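Menari hand-held gripper trial: frequently asked questions
Maintained by Tiina Rissanen and Ifeanyi Jibrin. Last revised April 2021.

What is being compared?
Two hand-held grippers, the Menari and the Kiiskinen. Both are moved by hand over a table while a camera behind the jaws records. The trial is meant to settle which one we order for the Proston bench. The notes on this page cover the Menari unless they say otherwise.

Where does the camera look?
Forward, over the linkage and between the jaws. The links take up the lower part of the view, and the pads should stay in sight through the full stroke. On the Kiiskinen the housing hides the pad roots, so contact has to be judged from the tips alone. With the Menari partly open, the strip of table between the pads is still readable.
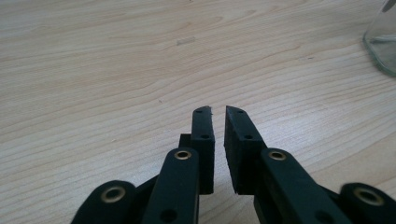

Which checks come before a session?
Open the jaws fully, close them fully, and confirm that both pads travel by the same amount. Inspect the rings at the link pivots. If a ring stands proud of the link face, stop and report it to Santeri Kinnunen. Do not press it back by hand.

How wide should the jaws be at the start of a recording?
Wide open, with nothing between the pads. The software takes the first second of each recording as its open reference. A session started with the jaws half closed will load, but every width value in it will be offset. 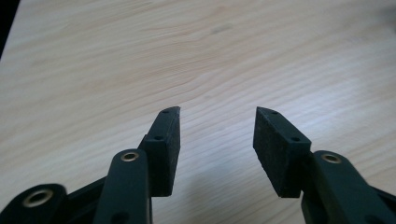 Menari, jaws apart over bare tabletop.

Can width be read from the camera alone?
Yes, within limits. The controller on the Kiiskinen reports width from an encoder. The Menari has none, and width is estimated from pad position in the image. The estimate is good near the middle of the stroke and weaker at both ends. Strong wood grain did not disturb it in our runs. Glossy tape did, twice.

How is the closed position set?
Close the jaws on nothing and hold still. The pads should meet along one straight seam. Save the value as zero. Repeat the step after any pad change, even if the new pads come from the same batch. 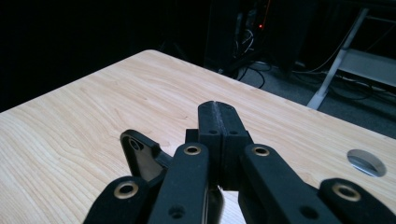

A zero saved under a hard squeeze will be wrong, as the linkage flexes slightly and the software reads that flex as travel. Use light pressure — enough to close the seam and no more.

How many runs are in the comparison?
41 with the Menari and 34 with the Kiiskinen. Another 17 were discarded for a missing open reference and are not in either figure.

Are the pads interchangeable between the two?
No. The hole spacing differs. Osamu Fukuda has drawn an adapter plate, but it moves the pads forward and the camera offset must then be entered again.

Which one is ahead?
The Menari on visibility, the Kiiskinen on width accuracy. Testing with small parts continues until July. Raw logs are available from Ilari Kauppinen on request.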